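Linen and Towel Service: Frequently Asked Questions

Stavholm Linen supplies bed linen, bedspreads and towels on rotation to short-stay apartments, guesthouses and small inns. The answers on this page apply to all accounts on the Standard and Extended plans. Accounts opened under the old Annan contract keep their original terms until renewal.

ORDERS AND DELIVERY

What is the minimum order?
The minimum is one full set per bed per rotation. A set consists of a fitted sheet, a flat sheet, two pillowcases, a duvet cover, two bath towels and two hand towels. Bedspreads and bath mats are ordered separately.

How many sets should I hold per bed?
Three is the usual number: one on the bed, one on the shelf and one at the laundry. Properties with same-day turnovers should hold four. Two is workable only where the average stay is longer than a week.

When do I need to change an order?
Changes entered in the customer portal by 2:00 p.m. on the business day before delivery are included. Later changes move to the next rotation.

Can I skip a rotation?
Yes. Mark the rotation as skipped in the portal. The rental portion of the invoice still applies; the wash portion does not. Up to 7 rotations may be skipped in a contract year.

Do you deliver to properties without a front desk?
Yes, provided there is a lockable, dry storage space at ground level. Send the access code through the portal. Do not write it on the bag tag — tags are read by several people between your door and the plant.

FABRICS AND SIZES

What is the difference between the Ustamel and Kirine ranges?
Ustamel is a cotton-polyester percale. It dries quickly, presses flat and is the default for sheets and duvet covers. Kirine is an all-cotton range with a softer hand and a higher rate of shrinkage in the first five washes. Kirine pieces are cut oversize to allow for this, so a new Kirine sheet will look too large on the bed. It settles to nominal size.

Can I mix ranges on one account?
Yes, but not within one bed size. Sorting is done by size and range code, and mixed codes in the same size cause short deliveries.

Which colors are available?
Sheets and duvet covers are white only. Towels are stocked in white and gray. Bedspreads are stocked in pale gray and sand, plain or herringbone.
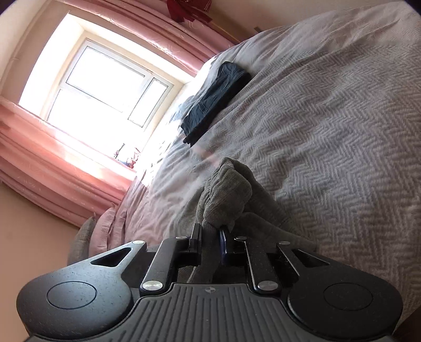
Gray towel on a pale gray herringbone bedspread.

Do gray towels cost more?
The rental rate is the same. The replacement charge is slightly higher, as colored towels cannot be recovered with bleach once stained by skin products or hair dye. Benzoyl peroxide in acne creams will leave permanent pale spots on any dyed towel. If your guests tend to stay for several nights, white is the lower-risk choice.

How often should bedspreads be washed?
We recommend every fourth turnover, or at once if marked. Bedspreads are heavy when wet and go through the large washers, so they return one rotation later than sheets. Plan for one spare for every three beds.

RETURNING USED LINEN

How should used linen be bagged?
Use the blue bags for sheets and covers and the green bags for towels. Shake pieces out before bagging. Loose items such as remote controls, earrings and phone chargers turn up in the sorting area every week, and small ones are not always found before the wash.

Should damp towels be dried first?
Hang them if there is time. Damp towels sealed in a bag for more than 24 hours can develop mildew, and mildew marks are charged as damage.

Should I pre-treat stains?
No. Tie a loose knot in the stained corner so the sorter can find it, and bag the piece as normal. Household stain removers often set protein stains or react with plant detergent. Khurram Jatoi in the wash plant can advise on unusual stains; use the "stain query" form and attach the tag number.

LOSS AND DAMAGE

How is missing linen counted?
Every piece carries a stitched-in tag that is read on the way out and on the way back. A piece that has not been read for three rotations is listed as missing. You have one further rotation to return it before the replacement charge applies.

What counts as normal wear?
Thinning, loose hems, pilling and gradual graying of white cotton. These pieces are withdrawn and replaced at no cost. Tears, burns, dye transfer and makeup that does not wash out are charged.

The count on my invoice looks wrong. What now?
Open a count query within ten business days. Vira Ivanyshyn handles count queries and will send the tag log for the rotation. If the log shows a reading error, a credit appears on the next invoice.

BILLING

Is there a setup fee?
Accounts with fewer than ten beds pay a one-time fee of $499, which covers tagging and the first stock allocation. Larger accounts pay no setup fee.

When do rates change?
Once a year, in February. Notice is posted in the portal 30 days earlier.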